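Home | Snacks | Gift Trays | Refills | Delivery | Contact

Filed under: Trays & Assortments

Print this page | E-mail to a friend

Louro Snack Tray, Mixed Packets

The Louro tray is our most ordered item for offices, waiting rooms and family tables. It comes filled with small wrapped snacks, every one in its own packet, so each guest can take one and leave the rest closed.

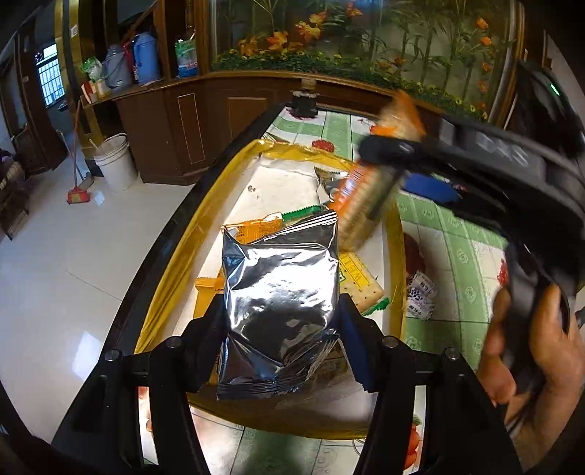
We began to sell it at our shop in Villthorpe as a December gift, and customers kept asking for it in spring, so now we keep it the whole year. The tray is long and open, with a yellow rim and a white inside. It has no lid. If you need to carry it in a car, please order the Bridumwood carry box, in which the tray fits exactly.

What is inside

The assortment changes a little with each delivery from our suppliers. You will always find crackers and biscuits, and beside them some sweet pieces in foil or colored wrappers. We do not promise a certain brand or a certain color of wrapper. The net weight of a full tray is 900 grams, and this we do promise.

Some of the foil packets are plain on one side. Please turn the packet to read the ingredients. When a packet has text only in a foreign language, we put a translated sheet in the parcel. Keep this sheet near the tray if you have guests with allergies. Many of the snacks contain wheat, milk or sesame, and we can not make a tray without them at this time.

Choosing the size

The standard tray is for up to 4 people for an afternoon with tea. For a larger meeting we recommend two standard trays – it is easier to pass them from both ends of the table than to have one big tray in the middle.

Refills

Refill bags are sold under the name Vesto. One bag fills the tray one time. The order number is 112, and it is the same number for the sweet mix and the salty mix, so write in the comment field which one you want. Without a comment we send the salty.

Care

The tray can be wiped with a damp cloth. Do not put it in the dishwasher and do not use it for hot food. Store the packets in a dry place, away from the sun. Chocolate pieces are left out of parcels in the hot months, and we put more biscuits in their place.

Delivery and returns

Orders leave our store within three working days. Unopened trays can be returned. Opened refill bags we can not take back, but if a packet arrives crushed, write to Tegan Hinds at the order desk and she will send you another one with no charge. A short note with your order number is enough.

Page updated September 3, 2023

Back to Trays & Assortments | Print this page | E-mail to a friend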